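**Come and sort things with us: teleoperators wanted for a two-arm sorting study at the Imholm lab**

We are looking for people who would like to spend a few weeks this April teaching a pair of robot arms to put things where they belong. You don't need to be an engineer, and you don't need to have touched a robot before. Our best operator last year was Ieva Avotiņš, who came to us from a bakery and now trains everybody else, so if you have steady hands and a bit of patience, please do read on.

The study is called Clastano, and it grew out of something that puzzled us. In our earlier work we gathered 911 recorded sorting runs from a small group of very practiced operators, trained a control policy on them, and found that it did well as long as everything went smoothly. When an object slipped or landed crooked, though, the policy tended to freeze or repeat the same hopeless grasp over and over. Pauline Sedgwick then went back through the recordings and picked out 337 runs in which the operator had fumbled and recovered — the ones we had been half embarrassed to keep — and a policy trained on that smaller set got itself out of trouble far more often. It was a little worse on the easy runs, and we would be fibbing if we said we fully understood why.

So now we want to do it properly, with a wider mix of people. We would like to know whether newcomers, who recover from mistakes in all sorts of inventive ways, give the robots something that experts can't.

**What you would be doing**

You would sit at a desk with two hand controllers, one for each arm, and move small household and office items between the open bins and the white work surface. Some tasks need only one arm. Others ask you to pass an item from one gripper to the other, and those are the ones people either love or grumble about (most end up doing both). Each task comes with a short instruction such as "put the rings in the red bin," and then it's up to you how you get there. Please don't worry about being quick! If you drop something, just carry on and pick it up again, and don't restart the run.
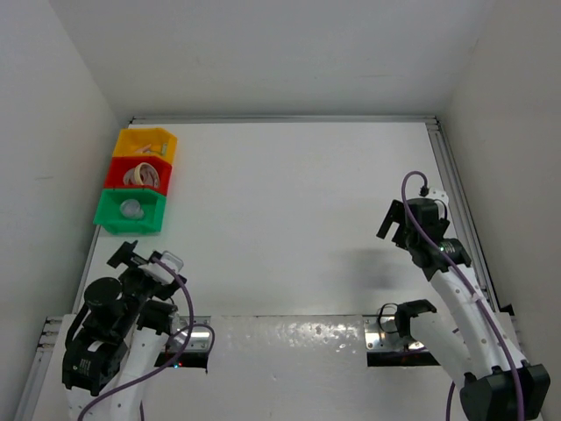

*The two-arm station, with the yellow-orange, red and green bins at the rear left.*

Sessions last two hours, with a proper break in the middle, and we ask everyone to commit to nine sessions over the course of the month. The first one is all practice and nothing from it goes into the study. After that, you will alternate between a block of recorded runs and a block where you watch the trained policy work on its own and press a button whenever you think it is about to go wrong. That second part sounds dull, I know, but many people have told us it was the bit they talked about at dinner. It also matters a great deal to us, as Jean Rankin is building the whole second half of her analysis on where those button presses fall.

**Who we would love to hear from**

- Adults of any age and background, left-handed people especially, as we had far too few last time
- People who can sit comfortably at a desk and use both hands for the length of a session
- People with normal or corrected color vision, since several of the tasks go by bin color
- Anyone who can follow spoken and written instructions in English

If you have worked with teleoperated arms before, you are still welcome, but please mention it when you write. We have a small number of places set aside for experienced operators as a comparison group, and the schedule for that group is a bit different.

**Pay and practical matters**

Participants are paid by the hour at the standard Imholm rate, practice session included, and you will be paid for the sessions you have done even if you decide to stop partway through. You can stop at any time and you don't have to tell us why. We record the movements of the arms, the station cameras and the controller signals. We don't record your face or voice, and your name is kept apart from the data. The consent form goes through all of this at a gentler pace, and Pirjo Turunen will happily sit down with you over it.

Morning, afternoon and early evening slots are available. The lab is on the ground floor of the Dufour building, step-free from the street, and the desk height can be adjusted.

**How to apply**

Send a few lines to Maarja Krūmiņa at the Clastano study desk, or leave a note for her at the Dufour reception. Tell us which times of day suit you, which hand you write with, and anything we should know to make you comfortable. No résumé, please. We hold a drop-in every Friday at 4 p.m. where you can meet the team, try the controllers for a few minutes and ask whatever you like before you make up your mind. Friends are welcome too, and there is usually cake if Ieva has been baking.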